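Folding on the bed

The laundry piece in our March issue brought in more mail than usual, most of it about where to fold. Ishbel MacRitchie of the Rutherford branch does hers on top of the made bed, with the quilt left on. She lays each item out flat, smooths the sleeves and stacks the finished ones up by the pillow. A full basket takes her roughly 25 minutes.

Folding in the bedroom, with a white item on the bed each time:
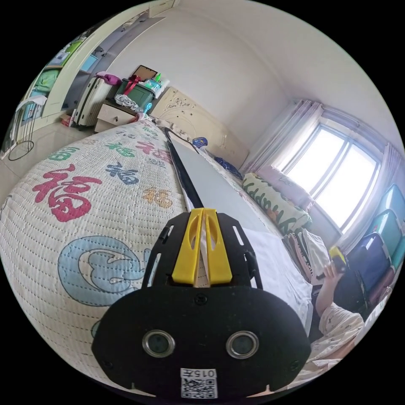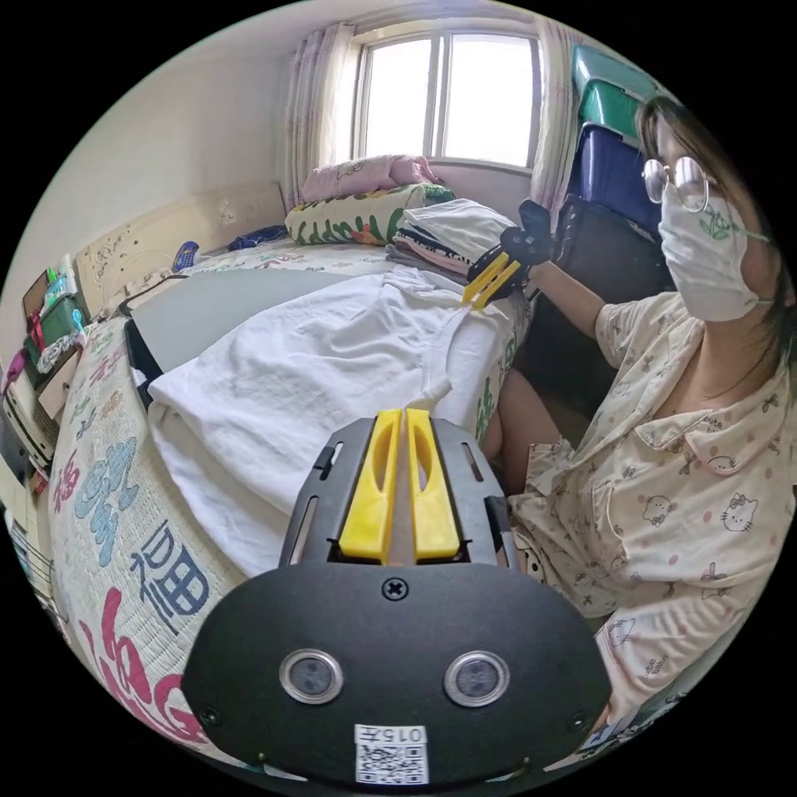
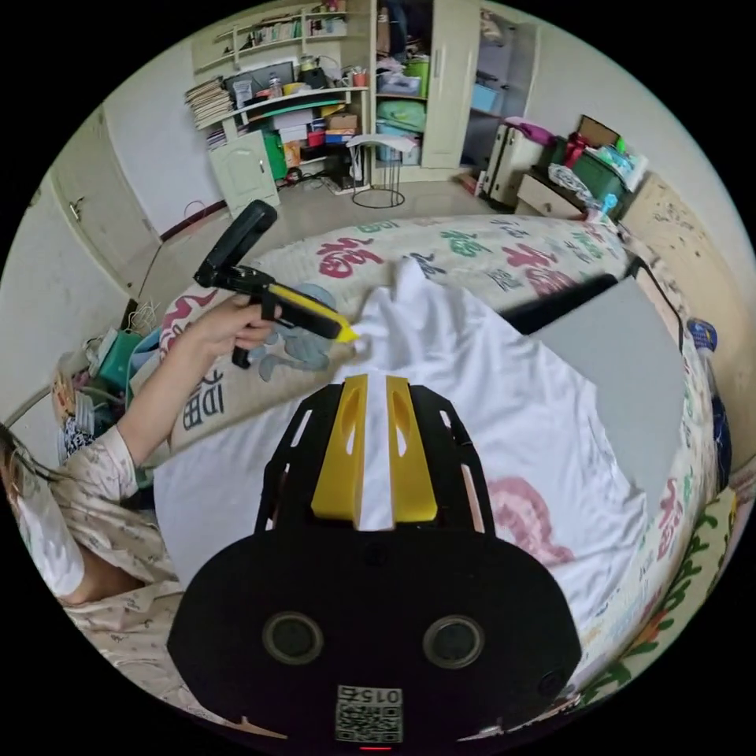
Two readers asked about folding boards. The Dustadach board we listed in March is 40 cents cheaper at the Prosulau store than by mail, and the store will hold one for you if you call before noon. T-shirts and pajama tops fold well on it. Fitted sheets do not. Send your own methods to the usual address and we will print a few next time.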